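Call for Participants: Household Chore Demonstrations, Prevton Site
Cullano Manipulation Group
Posted 15 October 2026

Cullano is recruiting adults in the Prevton area to perform ordinary household chores with a hand-held gripper. The recordings are used to train and test control software for a two-finger robot arm. No robotics background is required. Participants need steady hands, patience with repeated tasks, and a willingness to have failed attempts recorded along with good ones.

Background

The question behind the study is whether a machine can do kitchen and laundry work in a home that has not been arranged for it. Our current answer is no for most chores and yes, slowly, for a few. In the last internal evaluation, the arm was given 292 trials on short kitchen tasks and completed 137 of them without a person stepping in. Picking up rigid items from a clear counter accounted for most of the successes. Results were poor for anything involving cloth, mixed contents in an open container, or a target partly hidden by the gripper itself.

A trial was scored as failed if the object was dropped, if contents left the container, if the arm stopped moving for longer than the time limit, or if the operator pressed stop. Partial credit was not given. Folding a towel into quarters and ending with three usable edges is a failure under this rule, and participants should expect the same rule to be applied to their own work.

The purpose of the human demonstrations is to supply motion data for the cases where the arm does badly. A person holding the gripper has the same two fingers the arm has, and sees much the same contact problems, but can recover from a slipping grasp in ways the software cannot yet reproduce. Recoveries are the most useful part of the data. Please do not restart an attempt because the first grasp was untidy.

Task groups

Each participant is assigned two of the following groups. Requests are considered but cannot always be met.

Group A, containers. Lifting, tilting, carrying and setting down open bowls and cups with contents. Mixed contents are used, including small rings, thin strands and leaf-shaped pieces, which shift differently when the container tilts.

Group B, cloth. Spreading, folding and moving kitchen towels, pillowcases and T-shirts. Wiping a table with a damp cloth held in the gripper.

Group C, sorting. Separating flatware, pairing socks, returning loose items to drawers.

Group D, shelf work. Facing and restocking packaged goods on a store shelf. This group runs at the Nitton annex only, where a short run of retail shelving is installed. The tasks come from stockroom practice and include reaching past a front row without knocking it over.

What participation involves

A full placement is six sessions of three hours each, with a break in every session. The first session is training and is paid at the same rate as the others. You will learn to close and open the fingers at a controlled speed, approach an object from a stated side, and hold still at the start and end of each recording so the files can be trimmed.

Tasks are read from a card. The card states the start position, the end condition and the side from which to approach. It does not state how to do the task. If a card is unclear, ask before recording begins. Once a recording is running, complete the attempt using your own judgment and note the problem afterward.

Sessions run through December. Morning and evening slots are available at Prevton; Nitton has morning slots only.

Payment

Participants receive $600 on completion of all six sessions. Those who leave early are paid for each session attended, at one-sixth of the total. Payment does not depend on success rate or speed. Parking at Prevton is free. Travel between the two sites is not reimbursed.

Requirements

Applicants must:
- be 18 or older and able to work legally as an independent contractor
- be able to stand for up to 40 minutes at a time and hold a light tool in either hand
- have no current wrist, elbow or shoulder injury
- read task cards in English at ordinary print size
- agree to the recording of hands, voice and work surface

Left-handed applicants are encouraged to apply. The present data set is heavily right-handed, and the arm performs noticeably worse when a task has to be approached from the left.

People who do housekeeping, food preparation, laundry or stocking for a living are of particular interest. The first collection round drew mainly on office staff, and the folding data from that round had to be largely replaced.

Data handling

Recordings are stored under a participant number. Voice tracks are deleted after the task notes have been checked. Motion and video data may be released to outside researchers under the Lanz protocol, a copy of which is provided with the consent form. You may withdraw your recordings up to 30 days after your last session. After that date they may already have been used in training and cannot be separated out.

How to apply

Complete the intake form at the Cullano front desk in Prevton or ask for a copy by mail. State which slots you can attend, your dominant hand, and any paid experience with the task groups above. A resume is optional. Some 172 places are open across both sites, and they are filled in order of completed forms, with adjustments for handedness and work background. Applicants who are not placed are kept on a reserve list unless they ask to be removed.

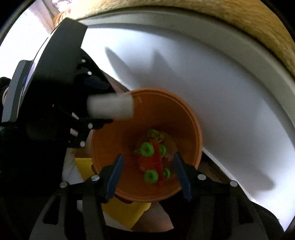 Reading time: 5 minutes

Group A container work: orange bowl held tilted between the padded fingers, with green rings and red strands inside. Applicants assigned to this group should wear sleeves that end above the wrist.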